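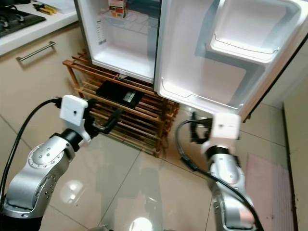

Home Talks Workshops Build log Contact

Speaker notes, the Graltby evening talk. Start at 7, leave time for tea.

Good evening, and thank you for coming out. I'm going to talk for 20 minutes if I behave myself, and then I'd much rather hear what all of you are building.

So, the two arms. I call the whole thing Lashari, which was the name on the box the first motors came in, and it stuck before I'd had a chance to think of anything better. I started it in January on the bench at the Grarbridge workshop (those of you who share that bench, I'm sorry about the swarf) and I moved it home once it could hold itself up without drooping.

Why the fridge? People always ask. I wanted one job that happens in a real kitchen, with a door that swings and shelves you have to reach over, and a carton small enough for the grippers. Mine sits up on a low slatted rack, so the heights are all a bit odd, and I've come to like that. If you only ever practise on a tidy bench you get very good at tidy benches!

PAUSE. Ask who has tried a door. Let them groan.

The door is the hard bit. A door moves in a curve and the arm would dearly love to go in a straight line, so for weeks mine pulled outwards and then sulked. What helped was letting the wrist go soft for the first part of the swing. I wrote that up in the Burnance newsletter, and there are copies on the side table if anybody wants the long version with my terrible drawings.

Cables next. Please leave yourself more slack than you think. Mine run outside the arm in big loops, and they look untidy, but I can change one in an evening without taking a joint apart. I did have a neat version once. It lasted 44 door openings and then I had a broken wire somewhere inside the elbow, and a very long night.

Shiny floor tiles: mention glare. Mine bounce the light all over the place and the software kept finding edges that weren't there. Try your room at different times of day before you blame the code.

Money, as somebody will ask. I'd put by 300 pounds for odds and ends and spent 700. Mostly screws, it felt like.

Then questions. If it runs short, tell the one about the milk.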